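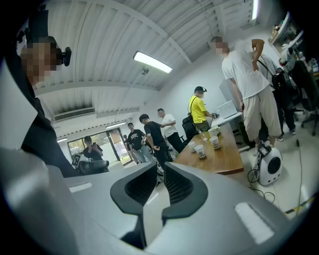
Balcony solar panel stops feeding in every afternoon, is it the inverter or my building?

Posted by Gion Zaugg, May 2025

I rent on the fourth floor and in February I bought a plug-in solar kit, two panels and a Dulon micro inverter, after my brother-in-law talked about his for an entire dinner. The panels hang on the balcony rail facing southwest. My landlord, Ammann, signed the paper without reading it, so permission is fine.

For the first weeks it ran all day and made very little, which I put down to winter. Now there is real sun and it has developed the habits of a civil servant. It starts in the morning, works until a bit after lunch, and then the light on the inverter goes from green to red and the app says "grid fault." Sometimes it comes back after a few minutes. Sometimes it sulks until 4 p.m. The best sun on my balcony is between 2 and 5, so I am harvesting the worst part of the day with great reliability.

Things I have tried: unplugging it and plugging it back in, a different outlet in the same room, updating the app (it now has a nicer sun icon). The seller's support line told me to unplug it and plug it back in.

The panels are plugged in through a 15 meter extension cord because the balcony has no outlet. It's the orange one I used to use for the hedge trimmer, back when I had a hedge. Could the inverter be overheating? It is strapped to the back of a panel and is too hot to keep a hand on by mid-afternoon. Or is it something in the building? Several neighbors have the same kind of kit now. I'd like to know before I spend money on a second inverter that also takes the afternoon off.

3 replies

Brigitta Eder

Grid fault and overheating are normally two different complaints. When an inverter gets too hot it usually cuts its output back gradually, and the app shows a lower number or a temperature warning. Grid fault means it measured the voltage or frequency at its own plug and didn't like what it saw. It then disconnects, waits a few minutes and checks again. That's a safety feature and it sounds like yours is doing its job, annoyingly.

My money is on the extension cord. A long thin cord has resistance, and when the inverter pushes current back through it, the voltage at the inverter end goes up a little. In the morning you're making next to nothing so the rise is tiny. In the afternoon you're at full output, your neighbors are all feeding in too, the building's voltage is already on the high side, and your hedge trimmer cord adds the last bit. Click.

Look in the app for a page with the grid voltage on it. On mine it was buried under "device details," behind a picture of a leaf. Write down the number in the morning and again just before it usually trips. If it climbs along with your output and drops when the inverter lets go, there's your answer.

Whatever the numbers say, I'd retire that cord. Get a shorter, heavier one rated for outdoor use, or have an electrician put an outlet on the balcony, which Ammann may also sign for without reading. Feel the plug and the outlet after an hour of good sun, too. If either one is hot, stop using it until somebody qualified has looked. And if the cord is wound up on a reel, unroll all of it, today.

If the voltage is high even with your kit unplugged, the problem belongs to the building or the utility. Call them with your list of readings. They are much more polite to people who have a list.

P. Kanevura

Had the same thing. Bought a bigger panel. Still the same thing, but bigger.

Gostemow

Agree with Brigitta about the cord, but don't ignore the heat. Mine was strapped flat against the panel and I moved it down to the rail with a gap behind it, in the shade. It didn't cure any faults because I never had any, but the afternoon output went up a bit and I can touch it now. Check the manual first for which way up it's allowed to hang. Also, don't let anyone online talk you into changing the grid settings in the inverter's hidden menu. There is a video. The man in it is very confident.

Gion Zaugg

Found the leaf! Voltage climbs all morning and it trips right near the top. The cord is also on a reel. It was on a reel. I've unplugged everything and will get a proper cord on Saturday, then post new readings.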